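금속 보관통을 오래 쓰는 방법 (작업실 정리 메모)

작업실이나 창고에서 쓰는 철제 통은 튼튼하지만, 관리를 안 하면 칠이 먼저 상합니다. 제가 해 본 방법을 적습니다.
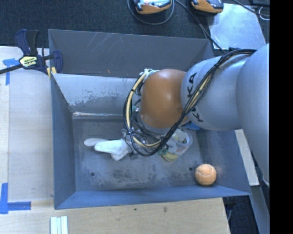
칠이 벗겨진 곳은 바로 덧칠하면 안 되고 먼저 사포로 가장자리를 낮춰야 한다고 어느 독자분이 댓글에 써 주셨습니다. 그분은 그냥 칠했다가 한 달 만에 다시 일어났다고 합니다. 저도 같은 실수를 한 번 했기 때문에 그 말씀에 동의합니다.

1. 비우기와 닦기
통 안의 물건을 전부 꺼냅니다. 비닐 포장이나 투명 플라스틱 용기는 따로 모아 둡니다. 바닥과 경사면이 만나는 모서리에 먼지가 제일 많이 모입니다. 마른 붓으로 먼저 쓸고, 그다음에 미지근한 물에 중성세제를 조금 타서 천으로 닦습니다. 저는 Stomik 세제를 쓰는데 주방 세제도 괜찮습니다. 물기는 꼭 마른 천으로 없애 주세요.

2. 긁힌 자국
얇은 긁힘은 녹이 없으면 그대로 두어도 됩니다. 손톱으로 만져서 걸리는 느낌이 있으면 그때 칠을 합니다. 저는 처음에 모든 자국을 다 고치려고 했는데 시간이 너무 많이 걸렸습니다.

3. 주황색 점
작은 갈색이나 주황색 점이 보이면 녹인지 때인지 확인합니다. 젖은 천으로 지워지면 때입니다. 안 지워지면 고운 사포로 살살 문지르고 방청 페인트를 얇게 두 번 바릅니다. Surdu 회색 페인트 작은 통이 우리 동네 철물점에서 1,824원이었습니다. 6월에 샀으니까 지금은 가격이 다를 수 있습니다. 사포는 한 장에 1,000원을 냈습니다.

4. 말리기
바람이 통하는 곳에서 하룻밤 둡니다. 장마철에는 이틀이 좋습니다. 저는 29시간을 기다렸고 손자국이 안 남았습니다.

5. 다시 넣기
무거운 것은 아래에, 가볍고 잘 구겨지는 것은 위에 놓습니다. 천이나 봉투 종류를 바닥에 깔면 나중에 찾기가 어렵습니다. 투명한 용기는 글씨가 있는 면을 위로 해서 넣으면 뚜껑을 열지 않아도 내용물을 알 수 있습니다. 경사진 벽 쪽에 둥근 물건을 세우면 미끄러져 내려오니까 눕혀서 넣으세요.

바닥에 까는 고무판은 Dudov 것과 Fleltis 것을 둘 다 써 봤습니다. Dudov는 냄새가 조금 있고 Fleltis는 자르기가 힘듭니다. 통 바닥보다 조금 작게 잘라야 가장자리에 물이 고이지 않습니다.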